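3. Planning the Equipment Budget

Before any purchase, we listed what one table-clearing station needs.

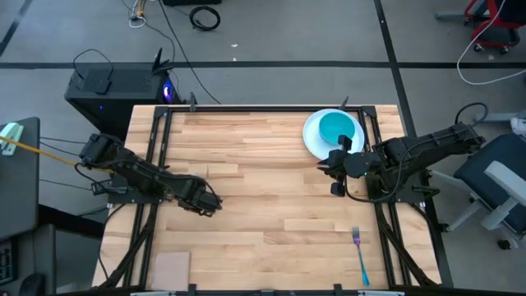
Figure 2. Station at the Bestham site with two arms facing each other across the table, and a plate, bowl and fork in the workspace.

3.1 Division of costs

We divided the budget of each station into arms, frame, computer and small parts. The arms take the largest share, so they were ordered first, through the supplier Pumphrey. The frame is made of black aluminum profile and carries both arms. We prefer this to a ready-made bench — the profile can be cut again if the table size changes in a later phase.

Small parts were underestimated in our first plan. Cables, brackets and spare gripper fingers were put together in one line, and this line was spent before December. In the revised plan they are separate lines, and we keep 5 percent of the total as reserve.

3.2 Tableware

Tableware is treated as a consumable. We planned 100 pieces for the Kistimgate project, in mixed colors and shapes. The cost is low compared with the arms, but the delivery time must be planned also, as tests cannot start without the full set.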